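Werkstattbuch Zweiarmplatz, Eintrag zum Tag der offenen Tür im Juli

Vorbereitung, Ablauf und Nacharbeit der Vorführung im Hause Tadberg

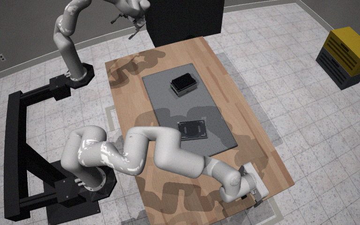 Rubrik: Besuche und Vorführungen / Simulation

Der Eintrag hält fest, in welcher Form der Zweiarmplatz am Tag der offenen Tür gezeigt wurde, welche Fragen von den Gästen gestellt wurden und welche Punkte vor dem nächsten Besuchstermin zu bearbeiten sind. Er ergänzt das allgemeine Besuchsprotokoll der Abteilung und ersetzt es nicht. Eingetragen durch Bakari Nyaga, gegengelesen durch Bakari Makokha.

Anlass

Die Firma Estico hatte im Frühjahr um eine Vorführung der Simulationsumgebung gebeten. Der Termin wurde mit dem Tag der offenen Tür zusammengelegt, damit der Aufbau nur einmal eingerichtet werden musste. Neben der Delegation von Estico waren Lehrkräfte und Auszubildende der Berufsschule Kashindye angemeldet, dazu Besucher ohne Voranmeldung am Nachmittag. Die Leitung der Vorführung lag bei Makokha, die Bedienung des Rechners bei Nyaga.

Stand der Szene

Gezeigt wurde die Szene 2853 in der Simulationsumgebung Plultura. Beide Arme sitzen auf schwarzen Montageplatten am Traggestell links vom Tisch. In der Ausgangsstellung für die Besucher ist der untere Arm weit über die vordere Tischhälfte ausgestreckt, der Greifer weist nach unten. Der obere Arm bleibt zurückgezogen und gibt den Blick auf die graue Matte frei. Auf der Matte befinden sich der kleine schwarze Behälter auf seiner hellgrauen Unterlage und, näher zum unteren Arm, die quadratische schwarze Platte mit den weißen Eckmarkierungen.

Diese Stellung ist unter dem Namen »Besuch_Anfang« gespeichert und soll unverändert bleiben. Für eigene Versuche ist eine Kopie anzulegen. Beim letzten Besuch war die Ausgangsstellung überschrieben worden, und die Wiederherstellung kostete uns den halben Vormittag.

Der Schattenwurf wurde auf Wunsch von Makokha eingeschaltet gelassen. Die weichen Schatten auf der Tischplatte erleichtern es ungeübten Betrachtern, die Höhe der Arme über dem Tisch einzuschätzen. Der Rechenaufwand ist vertretbar, solange nur eine Ansicht geöffnet ist.

Ablauf am Vormittag

Die Vorführung für Estico begann um 9.30 Uhr. Makokha erläuterte zunächst den Zweck der Szene: Bewegungsabläufe werden dort geprüft, bevor sie für die Anlage in der Halle freigegeben werden. Anschließend wurde der kurze Ablauf gestartet, bei dem der untere Arm über der Matte verfährt und der obere Arm in Wartestellung verbleibt. Der Ablauf wurde zweimal gezeigt, beim zweiten Mal mit halber Geschwindigkeit.

Der Ablauf mit beiden Armen folgte danach. Beim ersten Start brach er mit der Meldung »Abstand unterschritten« ab. Ursache war ein Sicherheitsabstand, der am Vortag zu Prüfzwecken heraufgesetzt und nicht zurückgestellt worden war. Nyaga setzte den Wert auf die üblichen 300 Millimeter zurück, worauf der Ablauf vollständig durchlief. Die Gäste nahmen die Unterbrechung mit Interesse auf; die Erklärung der Abstandsüberwachung hätte ohnehin auf dem Programm gestanden und wurde an dieser Stelle vorgezogen.

Fragen der Delegation Estico

Gefragt wurde, weshalb beide Arme seitlich am Gestell befestigt sind und nicht einander gegenüber. Antwort: Die gegenüberliegende Tischseite soll für die Bestückung zugänglich bleiben. Makokha verwies auf die frühere Variante mit zwei getrennten Ständern, die in der Halle zu viel Stellfläche beansprucht hatte.

Gefragt wurde ferner, ob die hellen Streifen auf dem Boden eine Bedeutung haben. Die Markierungen in der Szene sind den Zonen in der Halle nachgebildet. Für die Berechnung der Bewegung werden sie nicht herangezogen, sie dienen der Orientierung. Der Vertreter von Estico regte an, sie als Sperrflächen auswertbar zu machen. Der Vorschlag wurde aufgenommen — eine Zusage ist damit nicht verbunden.

Eine weitere Frage betraf die hell gesprenkelten Stellen an Gelenken und Gliedern der Arme. Es handelt sich um die Oberflächentextur des Modells. Nyaga hat zugesagt, die Texturdatei zu prüfen, siehe unten.

Zur Übertragbarkeit der Ergebnisse wurde ausführlich gesprochen. Reibung und Nachgiebigkeit der Greiferfinger sind im Modell vereinfacht. Für das Anfahren von Positionen ist das ohne Belang, für das Greifen kleiner Teile dagegen nicht. Es wurde vereinbart, Estico die Liste der bekannten Abweichungen in der aktuellen Fassung zu übersenden.

Ablauf am Nachmittag

Die Gruppe aus Kashindye traf um 13.15 Uhr ein. Für die Auszubildenden wurde der Ablauf in Einzelschritte zerlegt. Jeweils zwei Personen durften eine Zielposition für den unteren Arm eingeben und das Ergebnis am Bildschirm verfolgen. Als Ziel diente die Mitte der schwarzen Platte. Mehrere Eingaben lagen außerhalb des zulässigen Bereichs und wurden vom Programm abgewiesen. Die Meldung dazu ist bislang nur auf Englisch vorhanden und musste jedes Mal übersetzt werden.

Eine Auszubildende wollte wissen, warum der Arm für ein nahe gelegenes Ziel mitunter den längeren Weg nimmt. Makokha zeigte daraufhin die Gelenkgrenzen im Nebenfenster. Diese Darstellung kam gut an und sollte fest in das Programm aufgenommen werden. Bisher wird sie nur auf Nachfrage geöffnet.

Ab 15 Uhr kamen Besucher ohne Anmeldung hinzu. Es wurde auf den kurzen Ablauf in Dauerschleife umgestellt. Nach längerer Laufzeit war die Darstellung merklich verzögert, nach einem Neustart des Programms lief sie wieder flüssig. Der Speicherverbrauch wurde leider nicht mitgeschrieben.

Beobachtungen zur Vorführung

Die feste Ansicht schräg von oben hat sich bewährt. Allerdings ist der Greifer des oberen Arms darin am Bildrand teilweise abgeschnitten. Für die Erklärung des zweiarmigen Ablaufs wurde daher auf eine weitere Ansicht gewechselt, was bei einigen Gästen zu Verwirrung über die Seiten führte. Eine etwas weiter zurückgesetzte Ansicht ist einzurichten.

Die Bezeichnungen »oberer Arm« und »unterer Arm« beziehen sich auf die Darstellung am Bildschirm. Beide Gruppen verstanden darunter zunächst die Höhe der Befestigung. Für Besucher werden künftig die Bezeichnungen A und B verwendet, A für den im Bild oberen Arm.

Die schwarze Platte hebt sich deutlich von der grauen Matte ab. Der kreisförmige Umriss in ihrer Mitte ist dagegen schwach und war auf der Projektion vom hinteren Teil des Raumes aus kaum zu erkennen. Ein kräftigerer Strich genügt.

Offene Punkte

1. Sicherheitsabstand vor jedem Termin prüfen und im Startprotokoll vermerken. Zuständig: Nyaga.

2. Meldung für unzulässige Zielpositionen auf Deutsch hinterlegen. Zuständig: Nyaga.

3. Zweite Ansicht mit vollständig sichtbarem Greifer A anlegen, Szene ansonsten unverändert. Zuständig: Makokha.

4. Textur der Arme und Strichstärke auf der schwarzen Platte prüfen. Zuständig: Nyaga.

5. Liste der bekannten Abweichungen an Estico. Zuständig: Makokha, Versand nach Freigabe durch die Abteilungsleitung.

Nachtrag

Punkt 1 ist erledigt, das Startprotokoll enthält nun eine eigene Zeile. Zu Punkt 4: Die Sprenkelung ist in der Texturdatei enthalten und kein Fehler der Darstellung. Makokha bittet darum, sie bis zur nächsten Fassung des Modells beizubehalten, damit die Vergleichsbilder gültig bleiben. Die Dauerschleife wird vor dem nächsten Termin über Nacht mit Aufzeichnung des Speicherverbrauchs laufen gelassen. B. Ny.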